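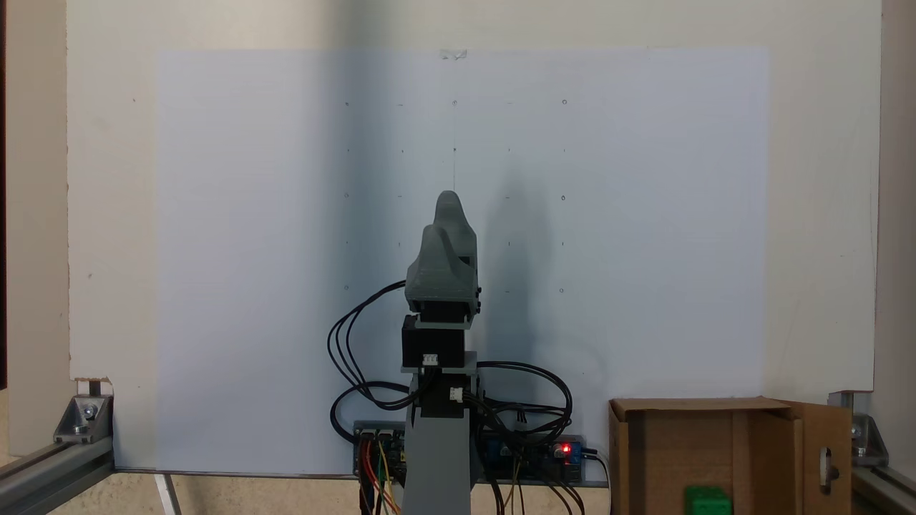

Gray arm, black cables, two rounded fingers up top.

OK so I finally played my first real tennis tournament and I have too much to say about it, so this is going to be a thread. Get a snack.

Background for new people: I play at the Plokdale public courts, mostly doubles, mostly badly. I started in December, indoors, when a session was cheap and you could get a court any evening you felt like it. My serve back then went into the next court more than it went into mine.

The tournament was the Korkero Open. It's called Open but it's a club event with a ratings cap, and I was in the lowest singles draw. Entry was $50, and that got you a T-shirt, one can of balls and a banana. (The banana was excellent.)

The draw had me in the first slot of the morning on court 4. I like morning tennis! I do not like morning tennis when the gate code in the email is an old one and there are a dozen people in visors standing outside a fence looking at their phones.

Anyway, we got in. My opponent was a very nice woman from the Jornasside club who had a knee brace on and told me in the warmup that she hadn't played singles in years. I want everybody reading this to learn from me. When somebody with a knee brace tells you that, you are about to lose 6-1.

I lost 6-1.

The slice. Oh my gosh, the slice. Every backhand came over low and then just sort of died, and I'd be standing there in a beautiful ready position about six feet too far back. I must have said "nice shot" more times in that set than in my whole life before it.

The one game I won, I won on two double faults and a ball that clipped the tape and rolled over. I held up my hand to say sorry for the net cord like you're supposed to. I was not sorry.

Second set though!! Second set I started coming in. My doubles brain finally woke up and went, hey, you know how to volley, maybe go stand where the volleys are. Got to 4-4. She lobbed me twice, I ran one of them down and hit it back between two steps of a full panic sprint, and it landed in. People on the bench clapped. (Two people. They were waiting for our court.)

Lost it 6-4. But I had a break point at 4-4 and I've thought about it every night this week. Second serve, sitting right up, whole court open, and I pushed it long by maybe an inch. She called it out and she was right, I saw the mark.

This draw had a consolation bracket, so first-round losers got another match after lunch. I almost went home. Please don't go home! The consolation match was the most fun I've had on a court all year.

My second opponent was a teenager who hit everything as hard as possible. Half of it went in. The half that went in I didn't see. So I just kept the ball deep down the middle, moonballs mostly, and I know some of you hate that, and I've made my peace with it.

7-5, 3-6, and then a match tiebreak to ten. I was up 9-4. I had five match points. You already know where this is going.

9-5. 9-6. 9-7. At 9-8 my serving hand was shaking so bad I caught the toss three times. Then I hit the slowest serve ever recorded by anybody, the kid tried to blast it, and it went into the bottom of the net. 10-8. I WON A TENNIS MATCH.

Got a handshake at the net and a "good match" and then the kid ran straight off to find some fries, totally fine. I had to sit down on the bench for 15 minutes. My legs were doing their own thing.

Lost the next one 6-2, 6-2, no notes, he was better than me at everything including opening the ball can.

A few people asked about gear. I use a Shehata frame I bought used off the board at the Plokdale pro shop, strung loose because my elbow complains. I couldn't tell you the model, the paint's worn off that part. The new ones are $229 and I'm not there yet. Ask me after I win two matches.

Stuff I'd do differently: eat an actual lunch. I had the banana and half a granola bar and by the third set of my day I was seeing the ball fine and just not moving toward it. Also bring a second shirt. And a hat, a real one. The visor let the sun get the top of my head and I have a stripe along my part now.

Oh, and learn the scoring for the match tiebreak before you're in one. I served from the wrong side at 3-2 and we had to stop and work it out together, both of us counting on our fingers.

Somebody in my replies wanted to know if it's worth entering if you've only played doubles. Yes. You'll be lost for a set. The court gets huge, and you're on the hook for every single ball, but your hands at net will be better than most of the people you meet in that draw.

Next one is the Jornasside ladder, and I've already signed up. It's one match a week and you set your own times, which suits me better than playing all of it in one day. Guess who's right above me on the list. Knee brace. I've been practicing against slice on the wall all week and the wall is winning.

If anyone near Plokdale wants to feed me low backhands on a weeknight, I'll bring the balls. I have a whole can from the Korkero I haven't opened yet.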